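Betreff: Re: Greifer-Testpaket von Trodeo, lohnt sich das?

Hallo Bülent, hallo Liste,

Bülent Gezer schrieb:
> Hat jemand das Testpaket mit Greifer und Software schon in Betrieb?
> Uns geht es um einfache Teile aus der Kiste, kein Förderband.
> Der Vertrieb verspricht Inbetriebnahme an einem Vormittag.

Wir haben das Paket seit Februar. Der Vormittag reicht für die Mechanik, für die Software haben wir 3 Tage gebraucht, vor allem wegen der Kalibrierung. Das Handbuch ist an der Stelle dünn — ruft lieber gleich beim Support an, Frau Sönmez kennt sich aus.

Zum Greifen: Freiliegende Quader sind kein Problem. Schwieriger wird es, wenn ein Teil schräg in der Ecke lehnt oder dicht an der Wand liegt. Von 300 Griffen gingen bei uns 64 daneben, fast alle am Rand. Mit der neuen Fingergeometrie soll das besser werden, die haben wir noch nicht.

Plant die Kabelführung am Handgelenk früh ein, im Paket ist dafür nichts enthalten. Die Miete läuft monatlich und ist mit 2 Wochen Frist kündbar.

Die Messprotokolle kann ich dir direkt schicken.

Gruß
Yavuz Uçar 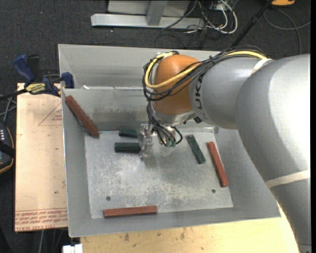
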